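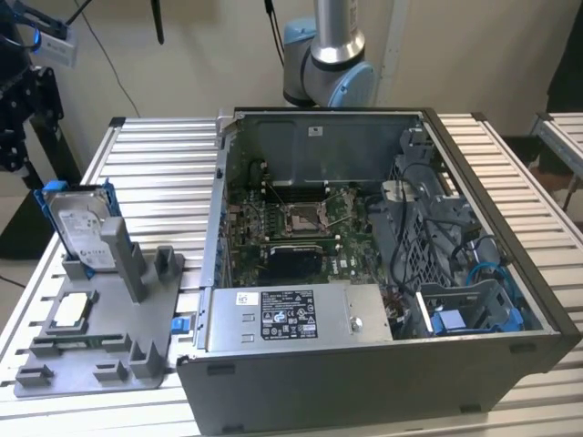 **Week 7 of teaching myself to windsurf at 34**

**lenihan_left_foot**
I finally stayed up long enough to turn around!! Lake Erkel, flat water, barely any wind, and I got the board pointed back at the beach without swimming it there. Then I fell off grinning. I want to go again right now. Has anyone else here learned without lessons, just by falling in over and over?

**sailpatch**
Yes, and I loved every soggy minute. Two summers of it. Keep going!

**Gumel_Bay**
Congrats on the turn! I'm going to be the grump, though – get a lesson. I taught myself and spent years with my back bent like a question mark. One afternoon at the Dendiris school fixed more than all those summers did.

**lenihan_left_foot**
How much was it?

**Gumel_Bay**
80 for the afternoon, board included. My first rig cost me 380 used and was way too big for me, so that was the cheap part.

**sailpatch**
I don't agree, sorry. If I'd had someone yelling "straight arms" at me on day one I would have quit. Messing around is what got me hooked. Lessons can come later, once you know what you want to ask.

**Gumel_Bay**
Fair, but bad habits stick. Mine did.

**tuckandtumble**
Which sail are you on? If pulling it up wears you out (it did me), try a smaller one before you change anything else. And bend your knees more than feels normal.

**lenihan_left_foot**
Borrowed one, no idea of the size, I'll check the print on it. My arms are noodles by noon so you may be onto something! I think I'll do one more month on my own and then book Dendiris in May.

**sailpatch**
Post when you get two turns in a row!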